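Flulla Household Handling Project
Progress report to the Mac Carthaigh Fund
Period covered: spring and summer, up to and including the July open day

1. Summary

The project is on schedule against the work plan agreed with the Fund. The main event of the period was the open day at our Pluklow workshop, held on a Thursday from 10am to 4pm. We had 51 visitors, against a target of 40. Spending to date is within budget, with one small overspend on printing which is explained in section 5.

2. Work before the open day

Most of the spring went on collecting practice runs with the two-armed cell. An operator guides both arms through a task, and the arms' movements and camera views are saved together. By the end of June we had 1,183 usable runs. A further 201 were thrown out at checking, mostly for dropped cloth or a camera cable working loose partway through.

The tasks are all small household jobs with cloth: folding, straightening and moving a piece from one spot to another. We had meant to include bedding in this period but the cell is too small for anything bigger than a pillowcase, and this has been moved to the larger cell planned for next year.

The inside of the cell was also redone. The walls now have a bold lily print and the floor has a mat with ferns and small flowers on it. Plain grey surroundings gave us good results in the workshop and poor ones anywhere else, and the Fund's adviser asked us to deal with this before the summer.

3. The open day

Visitors came in groups of up to eight. Each group had a short talk in the front room, then went through to the workshop to watch the cell for twenty minutes. The cloth task was run for every group, with both arms working on the same piece. 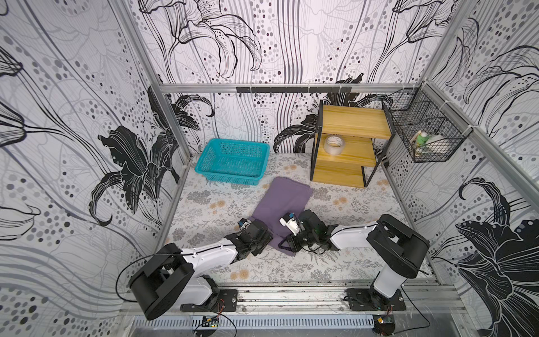

The groups were a mixture. The largest number came from care homes and home care services in the area, followed by college students and local residents. Two people came from Erkier, the laundry firm that has offered us a trial site, and stayed for most of the afternoon.

Questions from the care staff were mainly practical. They wanted to know how long a fold takes, what happens if a person puts a hand in the way, and whether the arms could cope with towels that have gone stiff. Our answers were that a fold currently takes far longer than it would by hand, that the cell is stopped before anyone reaches in, and that we have not yet tried stiff towels. Several visitors said they would prefer a machine that sorted clothes to one that folded them. We have noted this and will raise it at the next planning meeting.

The students asked more about the cameras. There is one fixed above the cell and one at each wrist, and a screen beside the cell showed the wrist views to visitors during the afternoon. The screen was not working for the first two groups. A replacement lead was bought at lunchtime.

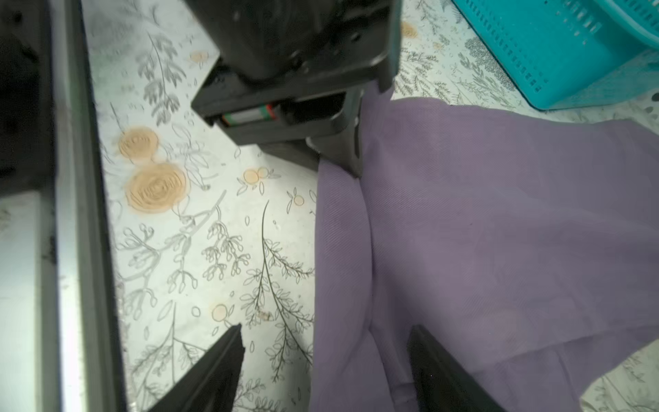 Thin cloth is still the hardest part of the work. When the fabric is bunched, the gripper fingers often take hold of two layers where one was wanted, and the fold then has to be started again. The wrist views help the operator to see this early. The trained system is less good at noticing it, and we expect this to take up most of the autumn.

4. Visitor feedback

Feedback forms were handed out at the door and 38 came back. Most people rated the visit good or very good. The lowest marks were for hearing the talk, as the front room echoes and we had no microphone. There were also comments about parking and the lack of seats in the workshop. We will borrow folding chairs for the next event.

5. Spending

Equipment and staff costs are in line with the budget. Printing came in over because the signs had to be done twice after the room layout changed. The difference has been met from the travel line, which is underspent.

6. Next period

Trial visits to the Erkier site, subject to their insurance being confirmed.
Start on towels, including stiff ones.
Second set of gripper fingers to be fitted and compared with the present set.
Short open afternoon in November, for care staff only.

We ask the Fund to release the second payment on receipt of this report. Receipts and the full list of runs are attached separately.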